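Forum des maîtresses et maîtres de maternelle > Vie de classe > Coin regroupement

Sujet : Le cahier de vie, vous continuez ou vous lâchez ?

Posté par mamzelle_craie le 2022-05-04

Bonjour à toutes et à tous,
Je viens vers vous avec une question qui me trotte dans la tête depuis février. J'ai une classe de petits-moyens, et chaque vendredi un cahier de vie part dans chaque famille pour le week-end. Au début c'était un vrai bonheur, on y trouvait des tickets de manège, des feuilles séchées, des recettes de mamie... Et puis petit à petit ça s'est essoufflé. Certains reviennent vides, d'autres ne reviennent pas du tout, et je vois bien des enfants qui baissent le nez au moment de raconter. Ça me fend le cœur.
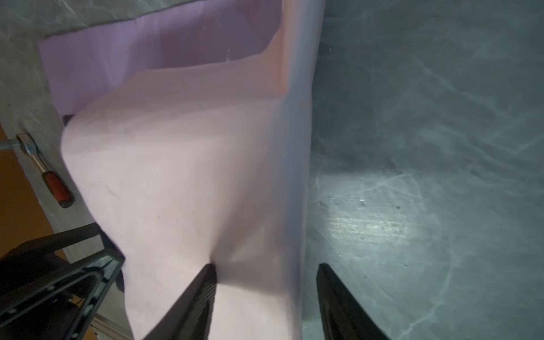 Du coup j'hésite : passer à un seul cahier pour toute la classe, qui voyagerait avec la mascotte, ou arrêter tout simplement. Vous faites comment chez vous ?

Rongrong Hou (MS-GS)
Coucou mamzelle ! Surtout n'arrête pas — ou pas complètement. Chez moi le cahier ne part plus qu'une fois par période, pendant les vacances, et les parents ont le temps de s'y mettre. J'ai collé à l'intérieur de la couverture un petit mot très simple : un dessin suffit, une phrase suffit, rien du tout c'est permis aussi. Depuis, les langues se délient le lundi, même chez mes plus timides !

dodo_la_saumure
Je vais être la voix qui grince, pardon d'avance. J'ai arrêté il y a trois ans et je ne regrette pas une seconde. On a beau écrire que tout est permis, les familles comparent, et les enfants encore plus. Celui qui rentre du ski et celui qui a passé le week-end devant la télé, on les met côte à côte sur le tapis et on leur demande de parler.
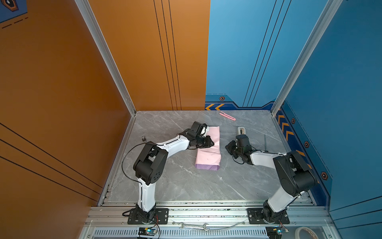 Je préfère mille fois un cahier rempli en classe, avec ce qu'on a vécu tous ensemble : la galette, le jardin, la sortie à la ferme. Tout le monde a quelque chose à dire dessus.

Cameron Crichton
Je comprends l'argument, dodo, mais je ne suis pas d'accord. Mes élèves adorent entendre parler de la maison des autres, et un week-end tranquille, ça se raconte très bien si on pose les bonnes questions (qu'est-ce que tu as mangé ? qui t'a lu l'histoire ?). Par contre, pour la mascotte, prévois un deuxième exemplaire. Notre lapin Bernari a passé tout un hiver sous un canapé.

mamzelle_craie
Oh le pauvre Bernari ! Merci à vous trois, je ne m'attendais pas à des réponses aussi vite. Dodo, ce que tu dis sur la comparaison me parle beaucoup, c'est exactement ce que je ressens le lundi matin.

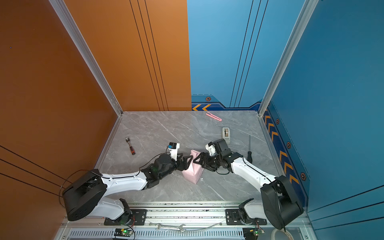
Je crois que je vais tenter le mélange : un cahier collectif rempli en classe, et la formule de Rongrong pour les vacances. Est-ce que vous écrivez sous la dictée de l'enfant, ou vous reformulez ?

Rongrong Hou (MS-GS)
Je reformule un peu avec les moyens, et avec les grands je relis à voix haute et c'est eux qui corrigent. Ça prend du temps, je te préviens, deux enfants par jour et pas plus !

dodo_la_saumure
Dictée brute chez moi, fautes de syntaxe comprises. Les parents fondent en relisant ça en juin.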